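The quiet pleasures of a plain white table

By Dalia Paju

I grew up doing my homework on a kitchen table so scarred, and so thoroughly ringed by other people's tea, that for years I believed a proper table had to be brown. It took a visit to Hicham Benmoussa's workshop in Treltmont, one wet morning in March, to make me think again about white.

Hicham has been fitting out workrooms for 30 years, first with his uncle and then with his old friend Mostafa Benjelloun, and he can talk about a tabletop the way some people talk about a garden. He likes a bit of shine, though never much. Too flat a finish and every pencil mark settles in for good, he says, and too glossy a one throws the lamp straight back in your eyes. He tilted 2 samples under the window for me until I could see what he meant, and then went on tilting them for a good while after that, which I didn't mind at all.

Then there are the walls. Hicham is very fond of a table with low company on three sides, all in the same soft off-white, so that whatever you're working on has a calm background and small things don't roll away behind the radiator. (I have lost a great many buttons behind radiators.)

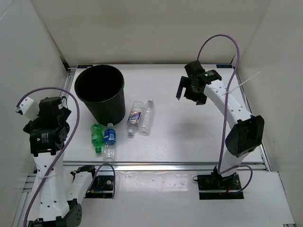

Slightly glossy white top, off-white walls on three sides, and a metal rail along the front edge.

Mostafa is the one who cares about edges. He would happily spend a day on the front of a table, where the sleeves rub and the knocks land, and he's a great believer in a ledge below it - somewhere to put the things that would otherwise creep on to the top. At home he has one that's eight years old and wiped down every evening with warm water and a drop of washing-up liquid, nothing stronger.

I asked them both whether white was tiring to live with. Mostafa said it shows the crumbs, and that he'd sooner see them. Hicham had already gone to put the kettle on, and when the mugs came back they went on a tray, well away from the samples.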